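Damano Home Helper Project
Progress report to the Wetton Fund, second period
Prepared by Peninah Simiyu, project lead

Dear friends at the Fund,

Thank you for your patience with this one, which was meant to reach you in March and then got swallowed up by the open day and everything that came with it. I have had such a good time gathering up the notes that I suspect it has grown longer than you asked for, so please feel free to skip to the money at the end and come back to the rest with a cup of coffee.

You will remember that in the first period we had a mobile robot that could find its way across one flat room and not a great deal more. The plan you agreed to fund had us moving from single rooms to whole homes, first in simulation and then on the real machine, and finishing the period by showing the work to people outside our own building. I am happy to say we did all of it, though not quite in the order we promised.

The open day

We held it on a Tuesday, from ten in the morning until a little after four, in the ground floor workshop at Sang. We had put out chairs for a modest crowd and ended up with 63 visitors, which meant a good deal of cheerful standing at the back. They came from all over — two home care agencies, a housing association, a class from the technical college with their teacher, several retired people who had read the notice at the library, and a family with a very small boy who wanted to know if the robot slept at night (I told him it charges, and he seemed to think that was much the same thing).

Oduor Mussa ran the live demonstration. The robot started beside the workbench, went through a standard door that we had left half open, and brought a plastic cup back to a visitor in the front row. It did this well in the morning. After lunch it stopped dead in the doorway on two runs because people had edged their chairs forward and it could no longer find a path it liked. Oduor talked everybody through what it was seeing and why it had chosen to wait, and I believe that did us more good than a smooth run would have. One of the care agency managers told me afterward that she had been to three of these events and it was the first time she had been shown a robot being careful.

We kept the simulator running on the big screen all day, at the other end of the workshop, and visitors could pick a house and a starting room and send the virtual robot off on an errand. I had expected the real machine to get all the attention. In fact the screen had a line in front of it from about eleven o'clock onward, and the college students had to be gently moved along so that other people could have a turn.

The simulated homes

The house builder, which we call Catov, is now in daily use. It puts together a floor plan, hangs the doors, chooses materials for the floors and walls and then furnishes the rooms. At the end of the first period we had a handful of homes made by hand. We now have 400 that we are satisfied with, and we have kept 299 of them for training and set the rest aside so that we can test on homes the robot has never met.

The colors and surfaces are mixed very freely, and this caused some amusement on the day. One visitor asked who on earth had done the decorating! The reason for it is simple enough. We don't want the robot to learn that a hallway is always beige or that a bedroom floor is always carpet, so we let the builder put together combinations that no family would choose, and the robot has to rely on the shape of the space.

Doors have been the big subject of this period. In our first homes the openings were just gaps in the wall, and the robot sailed through them and then got into all sorts of trouble in the workshop, where doors stick out into the room. Catov now hangs proper doors, with frames and handles, and it can leave them standing open at different angles.

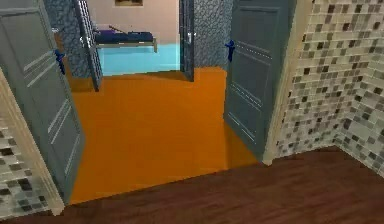
The errand we use most often begins in one room, crosses a hallway and finishes beside a bed, because the care agencies told us early on that bringing something to a person in bed is the job they would value most. We ran 2,000 of these errands on the test homes in the last few weeks of the period. The virtual robot reached the bed in almost all of the homes with single doors. Pairs of doors are harder for it, and it still tends to hug one side and brush the door as it goes by. Oduor has been working on the way it lines itself up before it starts through, and the early results please him, which those of you who know Oduor will understand is saying something.

What visitors told us

We left cards on the tables and were delighted by how many came back filled in. Speed was mentioned a good deal, and most people wanted the robot to be slower than it is. The retired visitors asked about rugs, thresholds and cats. Thresholds we can handle if they are low. Rugs are going into the next version of the house builder, and cats, I am afraid, will have to wait.

The housing association has offered us the use of a vacant apartment for a week of trials, with its own doors and its own narrow hall, and we have gladly accepted. We are still sorting out the insurance with them.

Money and the next period

Spending is in line with the budget you approved. We went a little over on catering for the open day and a little under on travel, and the two very nearly cancel out. The replacement wheel motors were ordered late and will fall into the next period, so you will see that line carried forward in the attached sheet.

Between now and the next report we plan to finish the work on double doors, add rugs and clutter to the homes, and carry out the apartment trials. We would also like to invite the care agencies back for a smaller afternoon session, with fewer chairs and a wider aisle. If any of you could join us for that, we would love to have you, and I will send the date as soon as Sang has confirmed the room.

With warm thanks from all of us,
Peninah Simiyu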